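Duman Portrait Wall: Host Guide

Section 4. Printing and pasting up

Read section 3 (permissions) first. No signed slip, no portrait on the wall. Queries to Nesrin Dönmez, not to the venue.

Last changed 5th November. Older print-outs have the wrong paste recipe, please bin them.

4.1 Before the prints arrive

1. Check your wall. Brick, render, bare concrete, painted ply all fine. Fresh paint not fine. Anything flaking, brush it down till it stops.

2. Measure it. Twice. Height at both ends as pavements slope. Send the smaller figure.

3. Mark anything that sticks out: pipes, vents, alarm boxes, old brackets. A rough sketch will do, phone photo with arrows also fine.

4. Confirm the owner's letter is in your folder. Has to name the wall, not just the building. We got caught on this at Grovevness and lost the whole north side.

5. Tell the neighbours. Leaflet template is in the host pack. Put the start time on it and a number somebody will answer.

Note: Jirkus hosts, your wall is listed, so stick to the panels shown on the council letter. Do not go round the corner onto the old stonework even if there's room.

4.2 Checking the delivery

Prints come rolled, in strips, black and white, one tube per sitter. Sitter's number is on the tube and on the back of every strip. The full set is 1,328 strips across all sites. Yours will be a share of that, see your own packing list.

1. Open every tube the day it comes. Not the night before.

2. Tick the strips against the list. Numbers run left to right, face towards you.

3. Lay one portrait out on a clean floor and look at the joins. Eyes first. If the eyes don't meet across the join the strip is from another tube or was trimmed wrong.

4. Torn or creased strip: keep it, report it, carry on. We can reprint single strips from the Zollent file but need three working days.

5. Re-roll loosely, picture side out. Store flat and dry.

CAUTION: do not store tubes standing on end in a damp cellar. The bottom inch swells and will never lie down again.

Note: names are not printed on the strips. On purpose. Some sitters want thier first name on the caption card, some want nothing. The caption sheet is the only thing to go by.

4.3 Mixing the paste

Makes enough for one portrait with a bit left over.

1. Put 200 g of paste powder in a dry bucket.

2. Cold water in a second bucket, quantity as on the packet for heavy paper. Tip powder into the water, slowly, stirring. Never the other way round, you get lumps.

3. Leave for 30 minutes. Stir again.

4. Should drop off the brush in a slow blob. Too runny, leave longer. Too stiff, splash more water in.

5. Lid on between coats.

CAUTION: no PVA in the mix, whatever you've read. The portraits have to come off in January and PVA takes the paint with it.

CAUTION: gloves if you have cuts or sensitive skin. Keep buckets away from dogs and small children.

4.4 Pasting up

Two people minimum, three if the wall is over head height. Dry day, not much wind. Above five degrees.

1. Snap a chalk line for the top edge. Trust the line, not the brickwork.

2. Paste the wall where strip 1 goes. Go a hand's width over on all sides.

3. Offer up strip 1 at the top. Let it hang. Check it's plumb before you press anything.

4. Smooth from the middle outwards with a soft brush. Bubbles go out to the sides, not down.

5. Thin coat over the front straight away. It goes milky and then clears.

6. Strip 2, overlapping strip 1 by the grey band. Cover all of the grey.

7. Carry on to the end of the row, then start the next row down.

8. Stand across the road and look. If an edge is off you have a few minutes to slide it. After that leave it alone, a small misjoin dosen't show from the pavement.

9. Caption card last, bottom right, at a height a wheelchair user can read.

Note: pipes and brackets. Paste over small ones, cut a cross and tuck the flaps. Cut round big ones. Never cut through an eye or the mouth, shift the whole portrait along instead.

Note: ladders only if your insurance slip says ladders. Ring first if not sure.

4.5 When you've finished

1. Photograph the wall straight on, whole thing, daylight. Then one of each portrait.

2. Upload to the shared folder. File name is site, wall, sitter's number.

3. Wash brushes in cold water. Buckets too. Not down a street drain.

4. Pick up all the trimmings. There are always more than you think, check along the gutter.

5. Text the sitters. They've been waiting and most will want to bring family down.
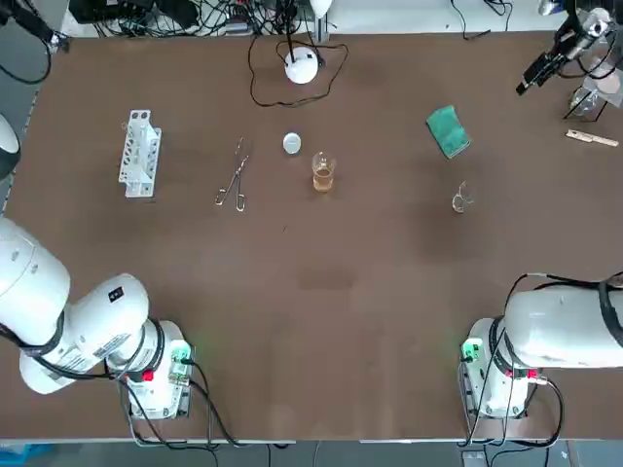

4.6 If something goes wrong

Edges lifting: fresh paste under, press, thin coat over. Same day if you can.

Rain in the first two hours: leave it. Don't touch wet paper. Look again once dry.

Tagging or scribble: photograph it, tell Nesrin, don't scrub. If it's abusive cover that strip with plain paper right away, then tell us.

Sitter changes their mind: portrait comes down, same day, no discussion. Warm water and a wide scraper. Then ring Ayten Avcı, she keeps the master list (1,143 sitters at last count) and will take the picture out of the online set as well.

Press turn up: polite, give them the project address, don't give out sitters' names or say which street anybody lives on.

Spare paste powder and brushes go back in the host box. Section 5 covers taking down.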